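Nuvus countertop water softener: four months in a hard water kitchen

Posted 17 February 2025

Our kitchen sits on some of the hardest water in the county, and for years we have dealt with it by descaling the kettles and buying new ones when that stopped working. In October we bought a Nuvus countertop softener from Lollerow, paid for out of the kitchen fund. It has been in daily use since then, apart from the Christmas break.

The unit is a white plastic tank with a tap at the bottom and a cartridge that drops in from the top. It holds 8 litres. It is 38 cm tall, so measure under your wall cupboards before ordering. Ours would not fit where we wanted it and now lives by the bread bin.

Setting up was simple. You soak the cartridge overnight, run two full tanks through and throw that water away. The leaflet is clear but printed very small.

Filling is the weak point. The lid has to come right off, and the opening is narrow enough that a washing-up bowl is no use. We fill it with a jug. A full tank takes 16 minutes to pass through the cartridge, so if somebody empties it before a busy lunch you will be waiting. We now top it up last thing in the evening.

The tap is stiff but has not leaked. The drip tray is too shallow and slides about. We replaced it with a saucer.

Results in the kettles have been good. The older one used to need descaling every fortnight and has been done once since we started. Tea no longer gets a film on top. Nobody could tell the difference in coffee.

We only use softened water for drinks and for cooking rice and pasta. Washing up is still done from the mains tap, and the steel shows it. 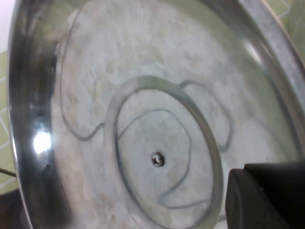
Pleslow Community Centre – Kitchen Group

A cartridge is rated for 575 litres. Ours went a little short of that before the kettle began to fur up again. Changing it takes a minute, though the old one drips, so have the sink clear. There is no indicator on the tank. Write the date on a bit of tape and stick it to the lid.

We also looked at the Alexiou under-sink model, which plumbs in and needs no filling. It would suit a larger kitchen better, but it needs a fitter and we would have lost the cupboard where the trays go.

Good points: softer water, easy cartridge change, steady on the worktop.
Bad points: slow, awkward lid, poor drip tray.

We would buy it again for hot drinks. For pans and sinks – keep the vinegar.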